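FOSDALE, September 13, 2024 — The Jaltonari Marine Survey has completed its summer count of harbor seals along the Fosdale shoreline, recording 95 animals at 13 haul-out sites. The count covers the stretch of coast between Chou Point and the mouth of the Tindik River.

Field teams worked from shore at low tide in July, using spotting scopes and fixed observation points. Each site was visited on four separate days. The published figure is the highest single-day total for each site, added across all sites. Pups made up 39 of the animals recorded.

"The method gives a minimum number, and it should be read that way," said Chia-jung Chang, survey coordinator. "Seals that were in the water during a visit are not included, and no correction has been applied for them."

Two haul-outs near the Tindik River mouth were surveyed for the first time this year. Results from those sites are reported separately in the data tables so that later counts can be compared on the same basis. Sites on the outer rocks at Chou Point were viewed from the bluff only — boat access was ruled out during the pupping period to limit disturbance.

Residents who come across a seal on the beach are asked to stay well back, keep dogs on a leash and leave the animal where it is. Pups are often left alone on shore while the mother feeds.

The full site list, tide records and count sheets are available on request from the Jaltonari office in Fosdale. 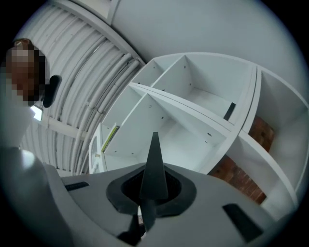

Shelving unit, with hand-held gripper in foreground.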